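Ustbridge Tableware and Display
Home > Serving > Dishes > Scalloped, coloured

VIKUM SCALLOPED DISH, TRANSLUCENT PLASTIC
Sold singly or in fours

Availability: in stock at the Ustbridge warehouse, all colours except smoke
Page revised July 28, 2025

Overview

The Vikum is a shallow round dish with a wavy rim, moulded in transparent coloured plastic and finished with a thin gold-coloured line along the edge. It is intended for cold table service: cut fruit, nuts, wrapped sweets, dry biscuits. It is also used by shops and preschools for sorting and for counter display.

The dish replaces the earlier Brorik pattern, which had a plain circular rim and a deeper wall. Brorik lids do not fit the Vikum. No lid is made for the Vikum at present.

Specifications

Form: round, scalloped rim, flat circular base
Inner surface: fine raised ribs radiating from the base to the rim
Base interior: smooth, with a small gate mark at the centre
Rim finish: gold-coloured, applied after moulding
Nominal capacity: 390 mL, filled level to the lowest point of the scallop
Weight: 100 g per dish
Colours: amber, green, smoke (back-ordered until stock is replenished)
Stacking: up to 9 high
Microwave: no
Oven: no
Dishwasher: not recommended (see Care)
Freezer: no

Weight is taken from the production sample and may vary slightly between batches. Capacity does not vary.

Colour and transparency

Colour is carried through the full thickness of the plastic and is not a coating. Scratches on the inner face will scatter light but will not expose a different colour underneath. Amber is the lighter of the two current colours and shifts noticeably toward yellow under warm lamps. Green is more saturated and holds its appearance under most indoor lighting. Customers matching an existing set should order a single dish first; screen colour is not a reliable reference.

The gold-coloured rim is decorative. It contains no metal and will not tarnish, but it can be worn away by abrasives. Early dishes from the first production run had a slightly broader line at the rim. These are no longer supplied, and a mixed set will show the difference when the dishes are stacked.

Gate mark

Each dish has a small dot at the centre of the base where the plastic enters the mould. In use it reads as a dark point. It is not a hole, a bubble or a crack, and the dish does not leak at this position. Returns made on account of the gate mark are treated as change-of-mind returns and the buyer pays the freight.

Load and temperature

Maximum recommended load is 1 kg, distributed. The rim is the weakest part of the dish and should not be used to lift a full one; support the base with the other hand. Do not fill with anything hotter than hand-warm water. Sustained heat softens the wall and the scallop loses its shape, which cannot be corrected afterward.

Citrus juice and vinegar dressings may be served in the dish but should not be left in it overnight. Turmeric and beetroot will tint the amber version. The tint is difficult to remove and is excluded from the warranty.

Placement

Dishes can be set rim to rim, but the scallops do not interlock. The outlines are wavy and two adjacent rims touch at one or two points only, so a small nudge will separate them. On a slippery cover, leave a finger's width between dishes. On a thin cloth, smooth out folds before setting the dish down, as the flat base will rock on a ridge of fabric.

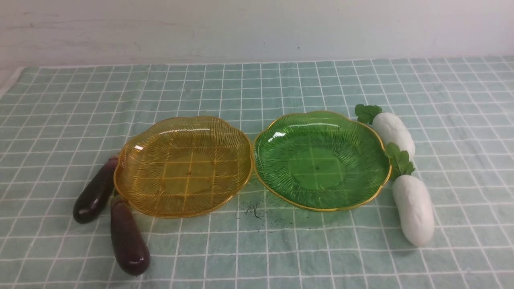

The base is as transparent as the wall, and the table covering should be chosen with this in mind. Plain pale cloths give the cleanest colour. Patterned cloths will be visible from above and will be altered by the plastic: with the mint-green cloth and its thin white grid, the lines show clearly through the amber base as a distorted cross, and more faintly through the green one. Where an undisturbed pattern matters, use a liner. Solid contents hide the effect completely. Glossy items such as the dark purple toy eggplants will pick up bright reflections of their own, as will the inner wall of either dish, and a diffused light source is advised for counter displays.

Liners

Paper liners from the Bustamante range are cut to fit the flat of the base and stop short of the ribs. They are sold in packets of 130 in white and natural. Fabric liners are not supplied. If making your own, trace the underside of the dish and cut just inside the line.

Care

Wash by hand in lukewarm water with ordinary dish detergent and a soft cloth. Work along the ribs from the centre outward; residue collects at the point where the ribs meet the flat. Dry at once to avoid water spots, which are more obvious on green. Do not use scouring pads, cream cleansers, methylated spirits or bleach.

A dishwasher will not usually damage the dish in a single cycle, but repeated cycles dull the surface and lift the rim finish. Dishes with heat distortion are not accepted for replacement.

Store stacked, with a sheet of tissue between each pair. Unpadded stacks scuff at the rim first.

Safety

The dish is tableware and is not sold as a toy. In preschool and playroom settings, check the rim before each use and discard any dish with a chip. Broken pieces have sharp edges and, in clear colours, are hard to find on a patterned surface.

Ordering

Single dish, amber: VK-A1
Single dish, green: VK-G1
Set of four, two amber and two green: VK-M4
Set of four, one colour: VK-A4 or VK-G4
Liners: BU-L, white or natural

Sets are packed in a divided carton. Singles are wrapped in tissue and may share a carton with other goods. Cartons are not designed for long-term storage in damp sheds or garages. Claims for transit damage must be lodged with the order number and a photo of the dish in its packaging.

Related items: Vikum oval tray, Vikum sauce cup, Brorik lid (Brorik pattern only)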